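Gokach white cutting board, small size

My kitchen has never had much counter, and over the years I have bought more cutting boards than any one household needs. There's the great heavy one that lives behind the toaster and comes out at Thanksgiving, the thin bendy ones that slide all over the place, and a Vanags board I was very fond of until it warped so badly you could spin a plum on it. So when I saw the little white Gokach at Clilport this past June, for 17 dollars, I stood in the aisle a good while telling myself I did not need it, and then of course I bought it (along with a Flerberg dish brush, which I'll come back to).

It's a plain thing to look at. White, small, with a long black slot near one end that you can get your fingers into. I thought the slot was only there for looks, but it has become my favorite part! I can pick the board up one-handed and tip a pile of chopped celery straight into the pot, and when I'm done it hangs from a hook by the sink. My old Vanags had a little round hole in the corner that was too small for any hook I owned.

For everyday jobs it has been a pleasure. Strawberries, a single onion, half a sandwich, the end of the cucumber. I would not carve a roast on it, and you will be chasing crumbs if you try to slice a whole loaf of bread. A big watermelon is out of the question. But most of what I cut in a day is small, and I like being able to see exactly what is on the board. On the dark wood one I was forever missing bits of garlic.

Now for the grumbles. White shows everything. Beets left a pink patch that took two goes with baking soda, and turmeric is still faintly there if you know where to look. The first time I washed it I used the Flerberg brush, and the bristles are stiffer than they need to be, so I've gone back to a soft sponge. It also skates a bit on a smooth tabletop when you lean on it. I fold a damp dishcloth underneath and that holds it well enough, though I do think at this price Gokach could have put some rubber feet on the bottom. And the paper label on the back took me almost 20 minutes to get off, with cooking oil and a good deal of muttering.

It gets used for plenty besides supper, too. It makes a good base for table crafts, and it's easy to lift up and move when somebody needs the table back.

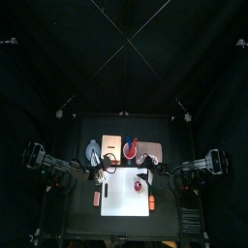
Board in front, red cup of utensils behind. 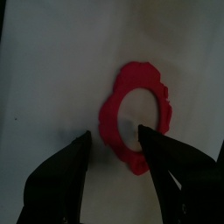 As for how it's wearing, there are fine knife marks across the middle and nothing deep enough to catch a fingernail. It hasn't warped, even though I once left it leaning against a warm oven door, which I don't recommend. I would buy it again for a small kitchen, or for someone setting up a first apartment. If you already own a good mid-sized board with a grip you like, you can probably walk on past.

I'm giving it 4 out of 5. It would have had the last star if not for that label. Clilport had a larger size as well, and I may go back for it before the holidays.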